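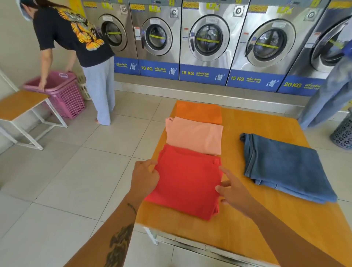

Folding a red T-shirt at the laundromat, with the washers along the back wall.

Call for participants: laundry folders and open day hosts

Modise is looking for people who fold laundry well, or even just often, to join us for our spring open day and the practice sessions leading up to it. We are building robots that can help with the dull middle part of doing laundry, the part between the dryer and the drawer, and we would love to show the public how that work gets done. Most of it starts with human hands on a T-shirt!

The open day takes place in March at our Plernosau hall. Visitors come in small groups, watch people fold at one table and a two-armed robot called Zalley fold at the next, and then get to try it themselves. Last time the line went out the door for most of the afternoon, and the folding tables were the part people kept coming back to. One visitor stayed for an hour arguing with our engineers about sleeves. We want more of that.

What you would be doing

You would work in pairs at a folding table with a mixed load: T-shirts, jeans, towels, pillowcases, the odd fitted sheet if you are brave. While you fold, you talk to the visitors about what you are doing. Where do you pinch first? When do you smooth, and when do you just flip it and move on? Small habits like these are very hard to explain to a machine, and people enjoy hearing about them (so do we).

Between groups you help reset the tables, shake the clothes back out into the baskets and hand garments to the operator who runs Zalley. You will not operate the robot yourself unless you want to. If you do, there is a short lesson after closing, and everyone who has taken it so far has asked for a second turn.

Who we are looking for

Anyone 18 or over who is comfortable standing for a while and chatting with strangers. You don't need a technical background. We have had hotel staff, a retired tailor, parents of large families and a student who admitted to never folding anything before the first practice. All of them were great. Left-handed folders, please do write to us! We have far too few of you, and your way of turning a shirt is different enough that visitors notice.

If you fold in an unusual way that your grandmother taught you, say so in your message. We mean it.

Spanish, Thai or American Sign Language would be a real help at the visitor tables, but English alone is fine.

Time and pay

There are two practice sessions of 60 minutes each, both in the early evening, and then the open day itself. On the day we ask for one shift of 4 hours, with a break in the middle and a hot lunch. Practice and shift time are both paid at our regular hourly rate for event staff, and we cover bus or train fare. We expect around 1000 visitors over the day, so it will be lively.

Good to know

Wear something you can move your arms in, and flat shoes. Clothes for folding are provided, all freshly washed, so please leave your own at home. The hall is step-free and we have stools for anyone who would like to fold sitting down. If you need a quieter spot, the towel table at the back is usually calmer than the others.

How to join

Write a few lines to Joyce Ndung'u, who runs the open day, using the contact form on the Modise site. Put "Folding" in the subject line. Tell her a little about yourself, which evenings you are free and whether you would like the morning or the afternoon shift. Joyce reads every message herself and will call you back for a quick chat.

School groups and clubs who want to visit as guests should choose "Group visit" on the same form.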